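2018-08-26

I finally got through the hand comparison I have been putting off since December. Two multi-fingered hands, one on each arm, against the two-jaw Daltberg gripper we used before. Same head camera, same table, same controller settings apart from the grip force.

The task is plain. Get a bag of chips onto a plate without crushing it. A bag is a bad object for a gripper – it has no fixed shape, the air inside moves when you press it, and the shiny plastic confuses the depth reading. The Daltberg jaws could hold one well enough, but they pinched a corner and the rest swung.
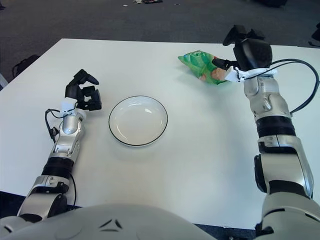
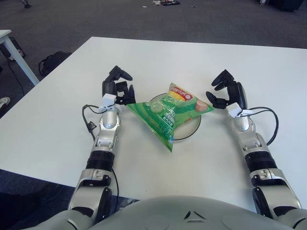

*Photos: Zyanya Ledesma*

With one hand on the bag, as in the first photo, I let the fingers close until the wrist force changed and then stop. That worked better than a set closing distance. With the second photo I was looking at the two-handed approach, coming in from the left and the right. It is slower to plan but I think it is kinder to the bag.

I ran 49 tries with the single hand and 12 with both. The single hand dropped the bag seven times. The pair dropped none, but 12 is a small number and I want more before I say much.

Rigoberto Quezada asked about the cables at the wrists. They stay in a loose loop because the wrist needs the slack when it turns. I tried tying them closer and the right one pulled tight near the end of its reach, so I undid it.

The controller is still the old Trellberg one. It keeps up with one hand but lags when both close together. Harnico has a newer board I would like to borrow, and if that happens I will repeat the two-handed runs first. Logs are in folder 618 on the shared drive.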